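Home | Opinion | Workplace | Archive | Contact

Reading time: 2 minutes

What a sorting bench still asks of people

Mon 14 November

When Sturex automated cable sorting at its returns hall, the proposal listed one benefit: fewer hours per bin. The trial has now covered 397 bins and the hours have gone down. I accept the figure. My objection is to the narrow way it is being read.

Sorting coiled cable is awkward work. A coil has no fixed shape, connectors catch on loops underneath, and a bin that looks tidy from one side may be tangled on the other. People who did the job by hand dealt with this by feel and rarely wrote any of it down. Their job description ran to 9 lines and mentioned none of it.
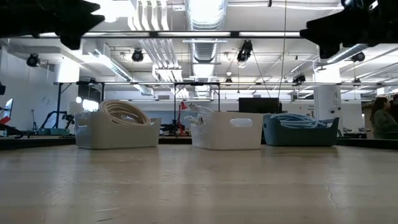
Once the two arms took over the lifting, that knowledge did not become useless. It moved upstream. Somebody has to decide how a coil is laid in its bin, which bundles are fit to be presented together, and when a snag should be cleared by hand. At Sturex these decisions fall to the former sorters, who are still graded and paid as sorters. The Eglītis agreement, which sets the pay bands, has no entry for the work.

The second change is pace. A person at a bench slows down for a bad bin and catches up on a good one. The cell stops, raises a fault and waits. Staff I spoke to described the day as long quiet spells broken by short urgent ones, and several found it more tiring than lifting. The Millau site reports output per shift but keeps no record of interruptions per person – an odd omission, given that the fault log already holds the data.

I would ask for two things before Gasutum, the next site on the list, is fitted out. Preparation and fault clearing should be named as tasks and graded. Each operator should also have 20 paid minutes per shift to write up faults, with the authority to change the loading rules as a result.

Filed under: Workplace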